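# Chapter 9: Setting Up and Looking After a Two-Armed Cell

This chapter deals with a single machine: the two-armed Lastine cell used in the training workshop at Segers. Earlier chapters treated arms, hands and controllers as separate subjects. The reader is now asked to consider them together, as they are met by the technician who must start the cell in the morning and hand it over in good order at the end of the shift.

The chapter assumes that the reader has completed the safety exercises in Chapter 3 and can isolate the supply to both arms without help. Those who cannot should return to that chapter before going further.

## 9.1 The parts of the cell

The cell consists of two arms, two hands, a work table and the cabling that joins the arms to the controller. Each arm is fixed at its base and must be referenced separately. The hands are fitted at the wrist and may be removed for service while the arm remains in place.

The table is treated as part of the machine. Its height and position are entered in the controller, and a table that has been pushed out of place will cause every taught position to be wrong by the same amount. Tape on the floor is the usual means of marking where it should stand. The covering also matters: felt gives a little under a light object and allows the fingertips to pass beneath its edge, whereas a bare top does not.

When both hands work on one object, they share a small space above the table. In the arrangement shown, the left hand has its fingers curled around the top of a black tong-like tool, and the fingers of the right hand reach towards it, so that the two hands nearly meet. The limits that keep one hand clear of the other must be set with this kind of position in mind — limits proved only with the arms apart are not sufficient.

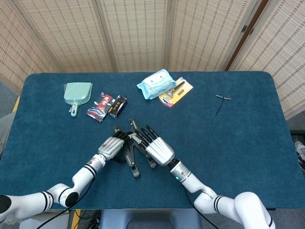
## 9.2 Daily checks

The following checks are carried out before the arms are enabled. They are given in the order used by Toon Wuyts in the Segers workshop manual.

1. Confirm that the table stands on its marks and that the covering lies flat.
2. Follow each cable from the hand to the point where it leaves the arm. It should have enough slack for the full turn of the wrist, and no more.
3. Turn each wrist collar gently by hand. Any play is to be recorded and the hand taken out of use.
4. Inspect the fingers for grit, splits and worn tips.
5. Enable one arm at a time and run the reference routine at low speed.

If the routine stops with code 1083, the position of a joint does not agree with the stored value. The arm should be disabled and the joint examined. The stored value must not be overwritten to clear the code.

## 9.3 Cable wear at the wrist

Most repairs to the cell begin at the wrist, where the cable bends each time the hand turns. Section 9.4 describes the replacement of a hand cable in full. Before starting that work, the reader should have the Dirkari cable kit to hand, together with the service sheet on which the joint values were last written down.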